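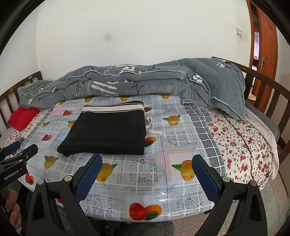

Oilcloth and wipe-clean table coverings

Oilcloth is the old name for a woven cloth, cotton or linen, that has been painted with boiled linseed oil until it will shed water. Most of what gets sold as oilcloth these days is something else: cotton with a plastic coating, or a plain sheet of PVC with a soft backing. I use the word for all of it, as my gran did, and I'll try to say which one I mean when it matters.

Origins

People were oiling cloth for sails, capes and wagon covers long before anybody thought of eating off it. The table kind grew up alongside floorcloth, a heavy painted canvas that did the job lino took over later on. A cloth had to be stretched, sized, painted, left to dry, rubbed down and painted again, and drying took days or weeks depending on the weather (and the patience of whoever ran the shed). It smelt strongly of linseed, and older relatives of mine swear they can still smell it when they walk into a chapel hall.

The pattern went on last, from carved wooden blocks at first and then from rollers. Checks were cheap to print and hid a poor join, so you see an awful lot of checks!

The Cikcombe works

My own way into the subject was the works at Cikcombe, where the Gourlay family made table cloth by the yard. The surviving order book lists 163 patterns, and one July entry records 2,389 yards sent out to shops along the coast, presumably for the boarding houses. Alistair Urquhart, who looked after the order book for years and let me sit with it one wet afternoon, thought the pattern numbers skipped a few, so the real total of designs may be lower. I've been through it twice and I still can't make it add up.

Gourlay's went over to vinyl late and rather grudgingly. Their first plastic range was called Jadex, and it came in four colours, of which the green is the one people remember. It cracked along the folds if you kept it in a cold cupboard. The later Haleck range had a fleecy backing and lay much flatter, though collectors don't seem to care for it.

Vinyl

PVC sheet is quick to make, takes bright colours well and can be clear all the way through, which linseed cloth never could. Clear sheet with a print on it became a thing in its own right, laid over a good wooden table or over another cloth. The backing makes a big difference. Unbacked sheet slides about and clings to bare arms in summer; backed sheet stays put but goes mouldy underneath if you trap a spill.

Patterns

Fruit is the great favourite, and has been for as long as I've been looking. Lemons, cherries and strawberries turn up most in British cloths, with mangoes and pineapples from makers further afield. After fruit come roses, then imitation lace, where the holes and threads are simply printed or pressed into the surface. I used to be snooty about printed lace. I now own six.

Kitchen scenes with kettles and cockerels had their moment too, and there's a whole world of Christmas designs I've not dared start on.

Care

Warm water and a drop of washing-up liquid will do for nearly all of it. Keep bleach and scouring powder away, as they take the shine off and then the print. Turmeric and biro are the real enemies. Hot pans will mark vinyl at once, and proper old oilcloth isn't much happier about them.

Store it rolled, on a cardboard tube, print side out. If yours has been folded for years, leave it over the table in a warm room overnight and most of the creases will drop. Please don't iron it, even through a towel. I did this to a Jadex green and it's now two smaller pieces of Jadex green.

See also: floorcloth, linoleum, waxed cotton, table runners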